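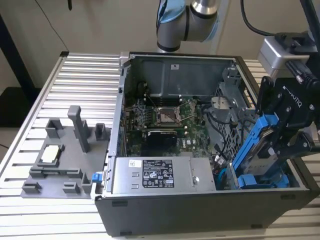 Two Halves of One Street: Growing Up in Divided Berlin
Project report, history group 4
Soledad Olivares, Štefánia Vávra and Chandrasekhar Rajan

Why we picked this

We all knew the Wall went up in August 1961 and was opened in November 1989, and that was more or less it! Our first plan was to cover the whole Cold War, and our tutor Olga Montecinos very kindly told us to pick something smaller. So we chose Bernauer Strasse, where the houses on one side stood in the East while the pavement in front of them belonged to the West. People could open the front door and be in another half of the city. Once we had read that, none of us wanted to do anything else.

How we worked

We met on Tuesdays through October and shared out the reading. Štefánia took the years before the Wall, Chandrasekhar took the building of it and the escapes, and I (Soledad) took school and free time on both sides. We kept our notes in one shared file, which got messy very quickly, and we lost an afternoon putting the page numbers back. We also wrote 11 questions and put them to Amancay Retamal, who taught German for years and has collected school books from both states. She lent us two of them.

What we found

Before 1961 the border inside Berlin was surprisingly easy to cross. People lived in one sector and worked in another, and children went over to the cinema. It was also the easiest way out of East Germany, and so many left that the government closed the border overnight on 13 August. On Bernauer Strasse the doors were blocked first, then the windows were bricked up. In those first weeks some people jumped from upper floors while West Berlin firemen held out sheets below. Later there were tunnels, and Chandrasekhar could have written the whole report on those (he nearly did).

The school books were the best part for me. The eastern one calls the Wall a protective barrier against fascism. The western one calls it a prison wall. Reading them side by side, you see how two children living one street apart could learn completely different stories about the same bricks.

Youth groups were another big difference. Most children in the East joined the Pioneers and later the Free German Youth, and staying out could make it harder to get a place at university. There were also camps, songs and trips, and Amancay said plenty of people remember those fondly. We hadn't expected that and we talked about it a lot.

What we would do differently

We would start the interviews sooner and speak to someone from each side of the city. We would also make a proper timeline at the beginning. Ours was drawn in the last week and Štefánia had to redo it when we found the years of two tunnels swapped.

Final version handed in Sun 17 November. The map, the timeline and Amancay's answers are in the appendix.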